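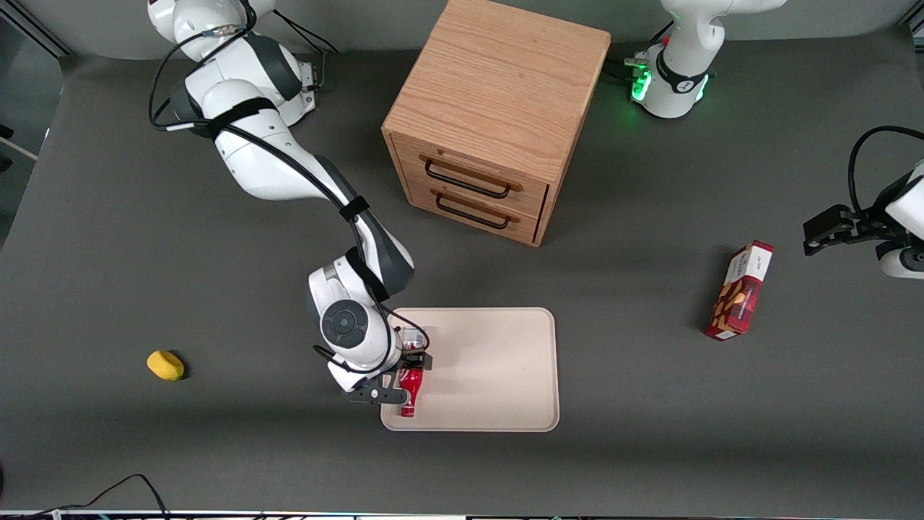
「休憩の記録」第二期 書き手募集

仕事の合間に、何を飲んで、何をつまんで、誰とどんな話をしたか。それを一か月書きとめてくださる方を募集します。

「休憩の記録」は、編集室プレローラ(Prellora)が続けている、働く人の休憩時間の日記を集めて本にする企画です。第一期には全国から898日分の日記が届きました。読むのに夏がほとんどつぶれましたが、こんなに楽しい夏は久しぶりでした!製麺所の朝四時半のお茶、夜勤明けの更衣室で分けるみかん、トラックの運転席で一人で食べる羊羹。どの日記も、書いた人の職場の音が聞こえてくるようで、編集室では毎日のように「ちょっとこれ読んで」と原稿が机から机へ回っていました。

第二期は、第一期でほとんど集まらなかった仕事や時間帯の記録をもっと読みたいと思っています。書くのが得意かどうかは気にしません。一日一行でも立派な記録です。

なぜ休憩なのか

仕事の記録は会社に残ります。日報も、議事録も、売上の表もあります。でも休憩の記録はほとんど残りません。三十年前の町工場で十時に何を飲んでいたのかを調べようとすると、社史には載っておらず、働いていた人に聞くしかありません。聞いてみると、みなさん驚くほどよく覚えています。やかんの置き場所、湯のみの柄、誰がいつも先に座ったか、砂糖を入れすぎる人がいたこと。

企画の発起人であるディーパック・セムワル(Deepak Semwal)は、もともと食文化の聞き書きをしていました。山あいの茶店で働く人たちに話を聞くうち、料理の話よりも、店が暇になった時間の話のほうがずっと長くなることに気づいたそうです。その聞き書きのノートが、この企画のもとになりました。「お客さんに出すお茶と、自分たちが飲むお茶は、いれ方が違うんです。そこを書いておきたかった」と本人は言っています。

第一期の日記にも、自分たちが飲むほうのお茶がたくさん出てきました。急須の三煎目、前の日の麦茶の残り、来客用の羊羹の端っこ。そういう話をもっともっと読みたいのです。

どんな方に書いてほしいか

お仕事をしている方なら、どなたでも応募できます。会社員、自営業、パート、アルバイト、農家、家事や介護を担っている方、見習い中の方、どれも歓迎です。年齢は十八歳以上とします。

とくに次のような方の記録をお待ちしています。

・早朝または深夜に休憩をとる方
・決まった休憩室がなく、車の中や倉庫の隅、畑のへりなどで休む方
・一人で働いていて、休憩も一人の方
・季節で休憩のとり方が大きく変わる仕事の方
・休憩らしい休憩がとれていない方

最後の項目について、第一期のときに「休憩がないので参加できません」というお便りをいくつかいただきました。ぜひ参加してください。「今日は立ったまま水を飲んだ」も休憩の記録です。第一期で保育園にお勤めの方が、ほぼ毎日「なし」と書き、月末に一度だけ「門のところで空を見た」と書いてくださいました。編集室の全員が好きな日記です。

書いていただくこと

期間は一か月、そのうち仕事のあった日だけで結構です。一日につき、次のことを書いてください。全部埋まらなくても大丈夫です。

一 休憩の始まりと終わりのだいたいの時刻
二 いた場所
三 飲んだもの、食べたもの
四 一緒にいた人(名前は不要、「先輩」「向かいの店の人」など)
五 話したこと、考えたこと、目に入ったもの

飲みものは、できれば少しくわしくお願いします。「お茶」だけでもかまいませんが、「ペットボトルの緑茶、朝から持ち歩いてぬるい」とあると、読むほうはぐっとうれしくなります。缶か紙パックか水筒か、自分で買ったのか誰かにもらったのか、それも書いてあると助かります。第一期では、同じ缶コーヒーでも、現場監督の方は「配るもの」として、タクシー運転手の方は「手を温めるもの」として書いていました。

文体は自由です。箇条書き、話し言葉、方言、俳句、どれもありました。誤字は編集室で直しますが、言い回しには手を入れません。絵を添えてくださる方もいて、湯のみの断面図が毎日少しずつ上手になっていくのがすばらしかったです。

提出の方法は、ノートの郵送、メール、専用フォームの三つから選べます。ノートをご希望の方には、印刷所ジルゲート(Zillgate)で作った日記帳をお送りします。作業着の胸ポケットに入る大きさで、表紙は水がかかっても平気な紙です。第一期のノートは少し大きく、エプロンのポケットからはみ出すという声が多かったので、縦を短くしました。

謝礼と費用

書き終えた方には、謝礼として図書カード三千円分と、完成した本を一冊お送りします。参加費はかかりません。郵送の際は、同封の返信用封筒をお使いください。

途中でやめても返金や罰則のようなものはありません。十日分以上書いてくださった方は、最後まで続かなかった場合でも本に収録する候補とし、謝礼も同じ額をお渡しします。忙しくて何日か空いても、思い出して書かずに、そのまま空けておいてください。空白も記録として大事にしたいと考えています。

集まりについて

期間の前後に一度ずつ、書き手の集まりを開きます。どちらも参加は自由です。

始まりの会は、喫茶店ホン(Hong)の二階をお借りします。書き方の説明を短くしたあと、第一期の日記をいくつか声に出して読みます。読み手は編集のガウラヴ・ネギ(Gaurav Negi)です。ガウラヴは第一期に自分でも書き手として参加し、編集室の休憩を一か月書きました(お菓子の減り方が一目でわかる、なかなかおそろしい日記です)。書き方に迷ったときの相談も、主に彼が受けます。

終わりの会は、貸しスペースのスキニス(Skinis)で行います。いつも職場で飲んでいるものを一つ持ち寄って、お互いの日記を読み合います。前回は、養鶏場の方の濃い番茶と、歯科技工士の方の炭酸水が隣に並びました。初対面の方どうしが、水筒のパッキンの洗い方で一時間近く話しこんでいたのも忘れられません。

遠方の方、勤務の都合がつかない方には、当日の録音をあとでお送りします。顔や声を出したくない方は、その旨をお知らせください。

個人と職場の情報の扱い

本には、書き手のお名前を筆名または職種のみで載せます。本名を希望される場合は、応募の際にお書きください。

職場の名前、取引先の名前、同僚の名前は、編集室ですべて伏せます。同僚の方の話を書くときは、本人が読んでも困らない範囲でお願いします。判断に迷ったら、書いたうえで余白に「迷い」と印をつけておいてください。収録の前に一緒に考えます。愚痴は歓迎しますが、特定の人が傷つく内容は収録を見送ることがあります。

お仕事の種類によっては、職場の様子を外に出せない場合もあるかと思います。患者さんや利用者さん、お客さんに関することは書かないでください。休憩中の記録を職場内でとってよいかどうかも、必要に応じて勤め先に確認をお願いします。確認のための説明文が必要な方には、編集室から一枚の書面をお出しします。

原稿の著作権は書き手の方に残ります。収録する日は事前にお知らせし、校正をお送りします。載せたくない日があれば、理由は書かずに番号だけご返信ください。

応募の方法

次のことを書いて、メールまたは郵便でお送りください。

・お名前(筆名があれば筆名も)
・連絡先
・お仕事の内容を一、二行で
・普段の休憩について、二百字くらいで
・ノート、メール、フォームのどれで書きたいか
・始まりの会への参加の希望

「普段の休憩について」は選考のための作文と思わず、気楽に書いてください。仕事や時間帯、地域が偏らないように組み合わせるときの手がかりにします。文章の上手下手は見ていません。

募集する人数は四十人です。応募が多い場合は、第一期に記録の少なかった職種の方を優先します。見送りになった方にも必ずお返事をさしあげ、ご希望があれば次の期の案内をお送りします。第一期の書き手の方も応募できます。ただし前回と仕事や職場が変わった方を先にご案内しますので、その点はご了承ください。

応募の受付は2024年9月の末日までです。郵便は末日の消印まで有効とします。

よくいただくご質問

日本語が母語でなくても参加できますか。
できます。英語とヒンディー語の日記は、そのまま受け取って編集室で訳し、原文と並べて載せます。ほかの言語の方もまずはご相談ください。

在宅勤務です。休憩と家事の区別がつきません。
区別しないまま書いてください。第一期には、洗濯物を干している時間を休憩と書いた方と、仕事と書いた方がいて、続けて読むととても面白かったです。

夫婦で店をやっています。二人で応募できますか。
もちろんです!できれば別々に書き、期間が終わるまで見せ合わないでください。

第一期の本は読めますか。
全371ページ、8月に刷り上がりました。ホンの一階に見本を置いています。お近くの方は飲みもののついでにめくってみてください。図書館への寄贈も順に進めています。

問い合わせ
編集室プレローラ「休憩の記録」係(担当 ガウラヴ・ネギ)
お返事には数日いただくことがあります。午後三時から三時半までは編集室も休憩しているため、電話に出られません。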